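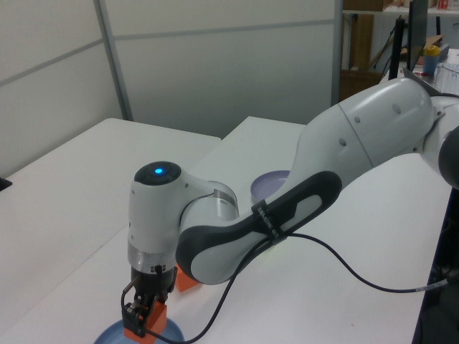 Tabletop Sorting Group, Prerier Learning Materials Team

README for the Bowls and Blocks set

Welcome, and thank you for picking up this folder. It covers the bowls-and-blocks part of the Prerier collection, which is the part we get the most letters about and, I have to admit, the part I am fondest of. It's all very simple stuff: bowls in soft colors, blocks in bright ones, and a white table to put them on. If you have ever watched a small child drop one thing into another thing over and over until supper, you already understand the activity.

What is in the folder

There are 213 short entries. Each entry is one turn at the table, from the moment the blocks are set down until the person keeping notes calls it finished. Every entry has a plain text note and at least one still. The notes come in 2 files, one for the orange blocks and one for everything else, because Tamás Gál started the orange file before the rest of us had agreed on anything and it was far too tidy to break up.

The bowls

We use a light blue bowl and a lavender bowl in most of the entries. In the notes they are always called "blue" and "lavender", never "left" and "right", as they get moved from one turn to the next. Early on a few of us wrote "purple" for the lavender one. Csenge Rácz went back through and changed those, bless her, but if you find a stray "purple" it means the same bowl.

The bowls came from Lakatos, a housewares shop near our old building in Hellummont, and they were meant for breakfast. They wash well. If you are putting together your own set, pick bowls with a wide mouth and a fairly low side, and set them on a pale table so the colors stay easy to tell apart.

The blocks

The orange blocks are the ones you will meet most often. We put more than one on the table at a time on purpose, so a note that only says "orange block into blue" leaves you wondering which block was meant. Newer notes add "near" or "far" for where the block started. The older ones don't, and we have left them alone.

How a turn is written up

A turn is written in the order things were placed. A typical note looks like this:

orange, near, into blue
orange, far, into blue
lavender left empty

A block held over a bowl and not yet let go is written as "above", and it only becomes "into" once it is resting inside. This caused more friendly arguing over coffee than any other rule we have, so please do stick to it if you send us additions.

Known problems

In 13 entries the note and the still disagree about which bowl was used. They are marked "check" in the first line, and you may want to skip them if you are only counting. Some stills also show just part of a bowl, or a bowl with something in front of it. We kept those, and the color is still given in the note.

The Jareck pages (a separate folder, with cups and lids) follow the same wording but have their own README, so please don't mix the two without reading both.

Changes

July 14, 2026: "above" and "into" made consistent in both files. Spelling of "lavender" fixed in more places than I care to mention.

Corrections are very welcome, small ones too. Tell us the entry number and what you think it should say, and either Csenge or Tamás will have a look and write back.

© Prerier Learning Materials Team, Hellummont | Contact us | Back to top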